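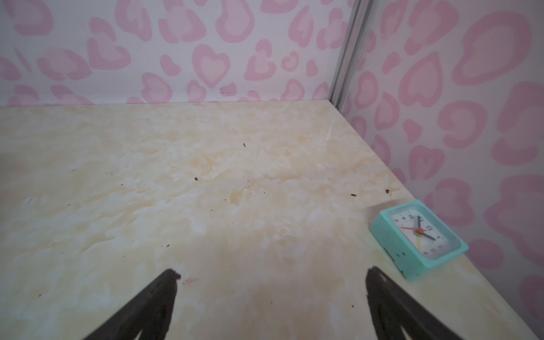

Inside corner with metal strip, printed wall covering and marble-pattern top.

Cleaning a Printed Wall Corner Above a Work Surface

Patterned wall covering hides light soiling well, so marks near the table edge tend to be found late. Check the bottom few inches of the wall under a lamp held at a low angle.

Start with the dry work. Crumbs and grit scratch a glossy top when they are dragged under a damp cloth. Use a soft brush and work from the back corner toward the front edge, then pick up the remainder with a vacuum on low suction.

Scuffs on the print: try a white vinyl eraser first, in short strokes with light pressure. If the mark stays, use a cloth dampened with water and a drop of dish soap. Test behind something before using any solvent - alcohol lifts the ink on many vinyl coverings.

Metal corner strip: grooves in the profile collect grease. Wrap a thin cloth over a plastic scraper and run it top to bottom. If the lower end has drifted out of line, press it back and check whether the adhesive still holds before refixing.

Yellowish areas on a cream top: mix baking soda and water to a paste, leave for 14 minutes, wipe, rinse twice. Do not use abrasive pads. Some discoloration is in the material and will not respond.

Back seam: if you reseal, mask both sides, run a 3 mm bead of clear silicone and pull the tape before it skins over. One 300 ml cartridge covers far more than a single table. Keep the surface dry overnight.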